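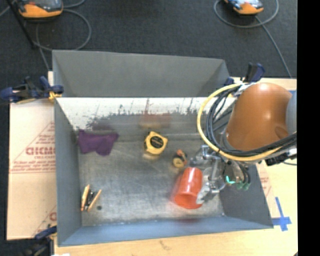
**Fashion Retail and Styling, Unit 6: Borrowed fit and oversized garments**
Handout, revised 2024-01-14

## 1. Terms

*Oversized* describes a garment graded so that the finished measurement exceeds the body measurement by more than normal wearing ease. *Borrowed fit* describes a garment cut on a block intended for a different customer, usually menswear sold or worn as womenswear. The two are often confused in shop copy. A borrowed shirt may be close at the hip and wide only at the shoulder; an oversized shirt is wide throughout.

*Wearing ease* is the allowance needed to move. *Design ease* is anything added beyond that for effect. Record them separately in your fitting sheets.

## 2. Where the volume sits

Three points decide how a loose top reads on the body:

- the shoulder seam (on the bone, dropped, or absent)
- the hem level relative to the hip
- the sleeve width at the wrist

A dropped shoulder with a narrow wrist looks deliberate. The same shoulder with an open, overlong cuff tends to look like the wrong size. Turning the cuff back twice is the usual correction on the shop floor, and it should be shown on the mannequin as well as described on the ticket.

For trousers, check the rise first. Menswear blocks generally have a straighter hip, and taking in the waist alone leaves surplus cloth at the back. Students who pinned only the waistband in the November exercise should repeat it.

## 3. Fabric

Weight matters more than fibre. A light jersey collapses and shows the body underneath; a heavy loopback holds its own outline. Denim sits between the two and changes with laundering, so fit it washed.

Knitwear needs care. A large sweater in a slack gauge will grow in length over a day's wear – measure it after hanging, then again after wear.

## 4. Case: the Gatard and Dimis ranges

Gatard, a mid-price label, offered one overshirt in 2 lengths on a menswear block. Dimis sold a similar overshirt on a womenswear block with added design ease. Both were stocked by the Bindholm branch of Yaman for a single season.

| | Gatard | Dimis |
|---|---|---|
| Block | menswear | womenswear |
| Units bought | 3,000 | 3,000 |
| Units returned | 1,298 | not supplied |

Return reasons were not coded, so the Gatard figure can't be put down to fit alone. Sleeve length is a plausible cause, as is the size label, which followed men's chest sizing without a conversion.

## 5. Preparation for the seminar

Bring one borrowed-fit garment and one oversized garment of the same type. Measure chest, shoulder and sleeve on each, laid flat and buttoned. Enter the results on sheet 6B – centimetres only, to the nearest half.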